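Serving tray

A serving tray is a shallow, flat-bottomed carrier used to move food, drink and small objects from one place to another. Most have a raised rim that keeps the load from sliding off. Trays are made in wood, metal, lacquer, glass fiber, melamine and molded plastic, and are used in homes, hospitals, schools, restaurants and aircraft. 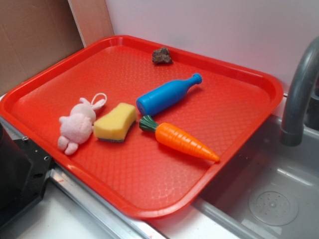
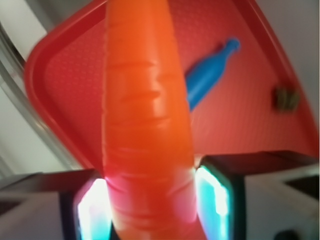 Plastic trays came into general use after the Second World War, when compression molding made it possible to form the floor and rim in one piece. Earlier trays were usually built up from parts, and the joint between floor and rim was the first place to fail. Molding also allowed a pattern to be pressed into the floor at no extra cost. Fine diamond or scale-like textures, as on the red-orange tray with the pink plush bunny, are among the most common. The pattern gives light objects some grip and hides scratches, though it holds grease more readily than a smooth floor and takes longer to dry.

Shape and size

Household trays are most often rectangular or oval. Round trays are preferred in bars and tea houses, where the carrier has to turn in a tight space and supports the tray from beneath with one hand. Rounded corners are nearly universal in molded trays. A sharp inside corner is hard to clean and tends to crack when the tray is dropped on its edge.

Rim height varies with use. Cafeteria trays have low rims so that plates can be slid off toward the diner. Trays for carrying glasses have higher ones. A small domestic tray may measure 300 by 200 mm, with a rim 30 mm high, but there is no fixed standard for home use, and makers' catalogs often give only the outside dimensions.

Handles may be cut through the rim, attached at the short ends, or left out. Trays without handles stack more closely and are cheaper to store in quantity.

Hanging trays

In Turkey and parts of the Balkans, tea is carried on a round metal tray hung from three arms that meet at a ring. The carrier holds the ring and lets the tray swing. Since the tray tilts with the motion, the surface of the tea stays nearly level with the rim of the glass, and little is spilled even on stairs. Taner Ateş, in a short study of market trades, recorded the use of hanging trays in the Baysal arcade and noted that porters there carried them at knee height in crowds and at waist height in the open.

Birsen Kozan later collected examples from the same arcade. Her collection of 192 trays, mostly tinned copper and brass, was shown at Hirnasside and is listed in a catalog dated July 17, 2007. A second, smaller group of stamped aluminum trays remains uncataloged.

Manufacture

The Grullen works, at Jurmont, made pressed fiber trays for railroad dining cars before changing over to melamine. Its early trays can be told by a paper label under the varnish on the back. Later ones carry a molded number only. The number refers to the press and not to the year, a frequent source of error in dealers' lists.

Most low-cost trays are now injection molded in polypropylene. Melamine is harder and keeps its gloss longer, but it chips, and it is not suited to microwave ovens. Wooden trays are either bent from thin ply or assembled from solid stock with a panel floor.

Other uses

Trays are widely used for purposes other than serving. They hold seedlings, keys, mail, sewing and jewelry, and in schools and nurseries they mark out a work area for sorting or water play. Printers and photographers used shallow trays for chemical baths, though these are generally classed as laboratory ware.

Care

Plastic trays are washed with warm water and a soft sponge. Scouring powder dulls the rim, where wear shows first. Lacquered trays should be wiped and dried at once -- standing water lifts the finish at the corners. Tinned copper trays need retinning when the red metal shows through, and should not be used for acidic foods until this has been done.

See also: Butler's tray; Lazy Susan; Salver; Trolley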